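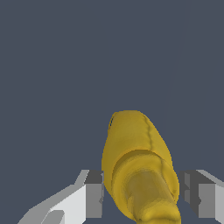
How far should the gripper open before it goes down on something?

A little wider than the object, with the same amount of spare room on both sides. If you open all the way every time, a small slip sideways means one finger gets there first and shoves the thing over.

I've been helping with the student pick-and-place project at Treltwood for a while now, and these are the workshop tips I end up repeating the most (to the kids, and to myself at eleven at night). We do everything in simulation first. The grocery round is what everybody wants to start on, and I get it, it's fun! Bananas, bottles, kitchen stuff. But please do these things first.

Give every run a name you'll understand next week. We had a folder called "final" and a folder called "final2" and the good one was in neither. Now it's the object, the date and your initials, and I nag about it.

Start with one object on a bare floor. I know, it's boring. Clutter can wait until your arm picks up the one thing several times in a row. My own group skipped this in September and we lost two whole meetings to a can that kept rolling off.

With a banana, think about which way it's lying before you think about anything else. You want the fingers on the two sides, across the narrow part of the body. Try to pinch it end to end and you'll chase it all over the place.

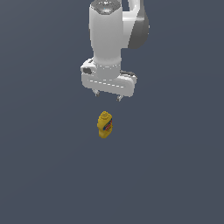 Ylva Sundqvist

Bottles are their own little headache. A mustard bottle has a wide side and a thin side, so stop above it and turn the wrist before you come down. Ours is called the hover step, and I make everybody write it as a separate line in the program (yes, even if you're sure). Then go straight down, slowly, close, and wait a beat before lifting. That beat fixed more dropped bottles for us than all our clever code did.

Change one number at a time. Dumisani Baloyi, who coaches the Mundinard team, has his students keep a paper notebook next to the keyboard, and I stole the idea right away. His bunch ran 1,475 tries last season and could tell you what they'd changed before each one. Mine could not!

Save the bad runs too. We keep 8 of our worst ones to show new members, and they learn more from those than from my slides.

Oh, and if you're bringing a laptop to the club, plug it in before you start a long batch. Mine died on run 51.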